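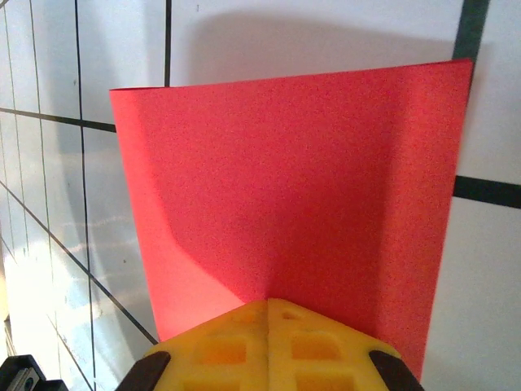 To: Mastatstead Library Network, Branch Staff List
From: Fidelina Palomino, Office of Circulation Policy
Subject: Re: Changes to interbranch holds and the shelf period

Colleagues,

Thank you to all who sent comments on the draft holds policy. The message from Thulani Mnguni, quoted in part, raised most of the points that other branches also brought to us, and I will answer them in the order he gave them.

On August 4:17 PM, Thulani Mnguni wrote:
> The draft says that a held item will stay on the pickup shelf for
> 6 open days. Our branch closes two days a week. Does "open days"
> mean days on which the pickup branch is open, or days on which any
> branch in the network is open? Patrons will ask, and the desk
> needs one answer.
>
> Second, the limit of 20 active holds per card. Do teacher cards
> fall under the same limit? We have several schools that place
> whole reading lists at once.
>
> Third, who pays for an item that is lost between branches? The
> present policy says nothing on the matter, and last year we
> absorbed the cost of two titles that never reached us.

On the first question, "open days" refers to the pickup branch only. An item that arrives at a branch on its last open day before a closure begins its count on the next day that branch is open. The catalog software already keeps a separate closure table for each branch, and Jhair Salazar has confirmed that the table will be used for the new shelf period. Branch heads are asked to check that their own closures, including partial days, are entered correctly before the policy takes effect.

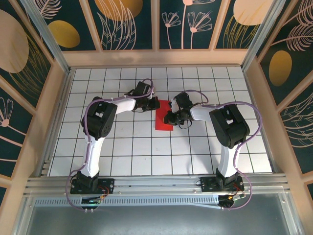

On the second question, the limit of 20 applies to standard adult and youth cards. Teacher cards will keep their present terms until the review of school services is complete. At the time of the last report there were 599 teacher cards in good standing, and we do not wish to change the rules for those patrons twice in one school year. Staff should not override the limit on a standard card for a person who says that he or she teaches; please issue the correct card instead.

The third question required more discussion. The revised wording of Section 723 is as follows:

"An item checked in transit and not received within the search period shall be charged to the network replacement fund. Neither the sending branch nor the receiving branch shall bear the cost, provided that both have recorded a shelf search."

The shelf search must be recorded by both branches -- a note from one of them will not be enough. Aníbal Chambi will send the search form to this list separately. Older forms may be used until then.

One matter was not in the draft. Several branches asked whether paper notices will continue for patrons without e-mail. They will. The wording of the notice is being updated to show the new shelf period, and unused stock of the old notice should be recycled once the new one is delivered.

Further comments may be sent to me directly or posted to this list.

Fidelina Palomino
Office of Circulation Policy
Mastatstead Library Network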